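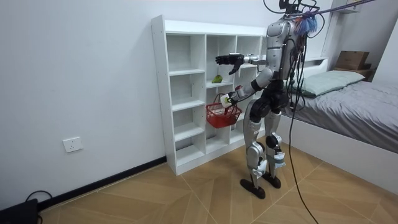
Edith Grajales always told her class that a basket is a shelf you can carry. What did she mean? A basket and a shelf both hold things, but they do different jobs.

Why Cubbies Help You Tidy Up

By the Plolura Kids desk – October
15 shares | 2 comments

A cubby is a small open box in a shelf. It has no door, so you can see right away what is inside. Many cubbies together make a cubby shelf.

A basket with a handle is for moving things. Walk around the room and drop in blocks, socks or crayons. Then take the basket to the shelf and put each thing in its own cubby.

Some baskets have sides full of little holes. This pattern is called a lattice. It uses less plastic than a solid side, so the basket is lighter to lift – and you can peek through to see what you picked up.

Put heavy things like books in the low cubbies. Light things can go higher. If a cubby is too high for you, ask a grown-up.

2 comments

Skekico: We put picture labels on ours. My son can't read yet but he knows where the cars go.

Amitow: I have 100 marbles. They need a box with a lid or they roll out of the cubby.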